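The Tretside Kitchen Challenge

The Tretside Kitchen Challenge is a student robotics project run by the Plideva club, and it's the one I get asked about most, so I figured it deserved its own entry on our wiki. Students program a robot arm to tidy up and sort things in a play kitchen. It sounds easy. It isn't!

How it began

The club started in June with 7 students and one arm, which everybody calls Voyle (the name came from a sticker on the old storage cabinet, and it stuck). The first version only used colored blocks, and people got bored fast. Food was a lot more fun.

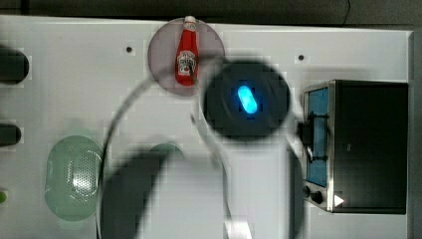
Teams work in pairs. One person drives the arm and the other keeps the log, then they swap after 30 minutes – and yes, we do set a timer, after some pretty heated discussions.

The kitchen set

Everything sits on a white tabletop. There's a toaster oven, a plate, a colander, a few bowls and a bunch of pretend food, and the referee picks which item has to go where.

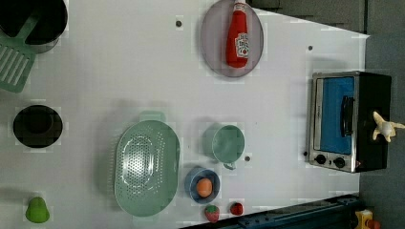

Small round stuff is worth more points because it loves to roll away. The strawberries are my favorite, and I will happily argue with anybody who says the ketchup bottle is harder.

Practice runs

Every run gets saved, good or bad. By 6 Aug 2018 we had 384 of them, and the students used the whole pile to train a program called Broltari, which picks the next move for the arm. The early results were rough (lots of grabbing at thin air), but it got better once we kept the messy runs in.
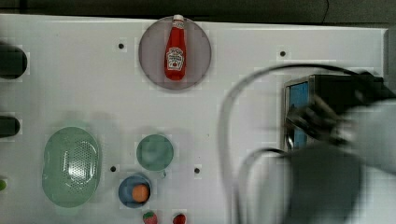

Speed is the other big argument. Fast runs look great in front of parents, but slow ones are so much easier to learn from, so the rules now give no bonus for finishing early.

Scoring

A clean pickup earns 2 points, and a drop earns none. Knocking over something else costs a point. 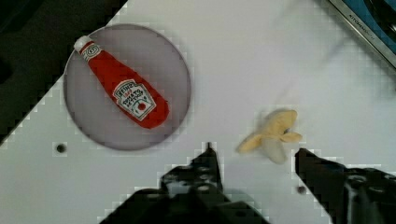 Lining up the fingers is where most teams lose time, and I always tell new students to practice just that part for their whole first session. The oven door is still off limits for beginners.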